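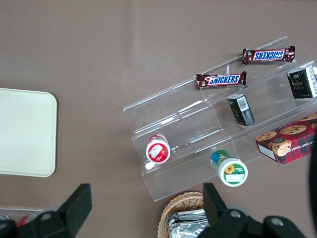

Can a robot arm restock a snack counter by itself yet?

Partly. It can put simple boxed and wrapped things on a shelf if the shelf stays where it was taught, but somebody still has to set up, check the row and deal with whatever it gives up on.

Ticket: Restock cell, clear display stand, bad picks and placements
Site: Trotitz counter
Opened by: Orla Costello
Picked up by: Bláthnaid Gallagher
Software: Civis planner, Merrick grip settings
Status: open, workaround in place

Orla, 8:10
Restock run stopped again before we opened. Went for a candy bar on the top step, closed on nothing, went back to home and logged it as a successful pick. Then tried to place the nothing. Second time since the stand was swapped for the clear one. Old stand was white cardboard, never had this. Need it working for the August rush or I'm back to filling it by hand, which takes me 2 minutes flat if I'm honest with you.

Bláthnaid, 8:35
Thanks. Few things before I look:
- lights on or off when it ran?
- was the stand moved for cleaning
- which item list is loaded, the short one or the full

Orla, 8:41
Lights on, all of them. Stand gets wiped every night so yes prob moved a bit. Full list. Candy bars, the shortbread, round tubs, the little black boxes, foil packets in the basket.

Bláthnaid, 9:20
OK so that's at least two problems. Clear acrylic first. Depth reading goes straight through the steps and lands on the table, so the planner thinks the top shelf is way lower than it is. Snickers wrapper gives a decent reading, edge of the step right next to it gives garbage. Averaged together you get a grasp height that's wrong.

Try this: Settings > Surfaces > set stand to "fixed model", don't let it measure. Then run the corner touch so it knows the angle. The stand sits diagonal to the table so if you skip the corner touch it will place everything crooked.

Orla, 10:05
Done. Much better on the bars. Took one off the top step and put it back, twice. Also doesn't seem to care which way up the logo is.

Bláthnaid, 10:12
Right, it ignores printing unless you turn on "face front". Leave that off for now. It adds a regrasp for each upside down bar and the regrasp is what drops them.

Orla, 10:50
Shortbread box no good. It's the red tartan one. Sticks out past the end of the stand, gripper got one finger on it and pushed. Stopped on force limit, nothing broken. Log says error 684.

Bláthnaid, 11:15
684 = contact before close. Box is wide and lying flat, fingers have to come down either side and there's a shelf edge in the way of one. Options:
1. Put the box narrow end to the gripper
2. Take it off the robot list
I'd do 2. A person does it without thinking, the arm needs a clear gap on both sides and that stand doesn't have one.

Orla, 11:18
Doing 2. What about the tubs

Bláthnaid, 11:40
Round tubs should be OK standing up. Tilted is a different story, flat finger plates on a round side that's leaning, it rolls out. Drop close speed to 60 percent and approach from above. If one is leaning it should skip and flag it, not fight it. Check "skip on tilt" is ticked, it gets unticked by the update.

Orla, 12:30
Was unticked. Ticked. Tubs good now, skipped one and flagged it.

Foil packets: grabbed a stack when it wanted one. Then next try got none and called it a pick. Shiny stuff.

Bláthnaid, 1:05
Yeah foil is the worst case. Bright spots move when the camera moves, edges of one packet look like edges of the next, and they're down in a basket so the fingers can't get round the side. I haven't seen a two finger gripper do this reliably. Suction cup maybe, but crinkled foil leaks. Take the basket off the list too.

For the false "success": set minimum grip width in Merrick so fully closed = failed pick. Should have been on from the start, my fault, it was in the template for the Mustolow site and never got copied over.

Orla, 1:50
Grip width set. Closed on nothing on purpose, it said FAILED. Good.

So what I have now is bars, upright tubs, small black boxes. Everything else by hand.

Bláthnaid, 2:10
Correct. Run log from your cell shows almost 400 picks on the old stand with no trouble, so it's not the arm. Easiest real fix is strips of matte tape on the front edge of each step and two bits of tape on the table so the stand goes back in the same spot after wiping.

Orla, 2:14
Tape I can do. Is it going to be worth keeping it for three kinds of thing?

Bláthnaid, 2:30
For topping up overnight, I think so. For filling from empty, no, you're faster. I'll leave this open till you've had a full night run with the tape on. Send me the log in the morning plus anyhting it skipped.

Orla, 4:45
Tape on, corner touch redone. Night run set.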